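Week 5 handout: Reading a small collection
Instructor: Tayla Merrick
Mar 19, 2018

Welcome back! Last time we ended in the middle of the bead trade, and I promised we would slow down and spend a whole session on how to look at personal ornaments before you start on your own short papers. I love this part of the course, so bear with me if I run on.

Start with a plain question: what does a person do with a string of beads? They wear it, sure, but they also count on it, pray with it, trade it, hide money in it, give it to a niece and then ask for it back. For most of history a bead was one of the easiest valuable things to carry. It didn't spoil, it weighed very little, and you could break a string into smaller amounts whenever you needed change.

Terms to know before the next class:

Strand – beads on one thread, whether or not the ends are joined.
Graduated – beads that run from small to large and back again.
Spacer – a small piece that keeps two larger ones apart.
Findings – clasps, hooks, jump rings and all the other little working parts. Students skip these, and they are so often the best clue to date!

The case we'll work on is the Zatville group, a household collection of 76 pieces that came down through one family. It is wonderfully mixed. There is good glass next to cheap glass, and at least 3 of the necklaces were restrung with parts from something older. The family's own notebook calls these "the made-over ones," and in February we read the page where the grandmother explains how she did it (fishing line, a darning needle and a lot of patience).

Think about restringing for a minute. A necklace might hold beads from two different centuries on a thread that was bought last year. So which date goes on the label? My own answer is that you write down all of them, and you say which part each one belongs to.

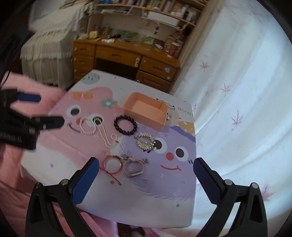
The same goes for value. The notebook gives a price of 400 for one strand and never says in what currency, and I've seen two very good papers argue for opposite answers. Both used the findings as evidence, and both were fun to read. Pick a side if you like, but show me your steps.

For your paper, choose one piece from the group and write 2 pages on it. Cover the material, the way it is put together, signs of wear, and any repair. Leave meaning for the last paragraph – you'll have much more to say by then.

Reading: the Pirihi chapter on drilled shell, up to the section on tools. The Kestura article is optional, but the drawings of clasps are lovely and I'd hate for you to miss them.

Bring a ruler and a soft pencil next time.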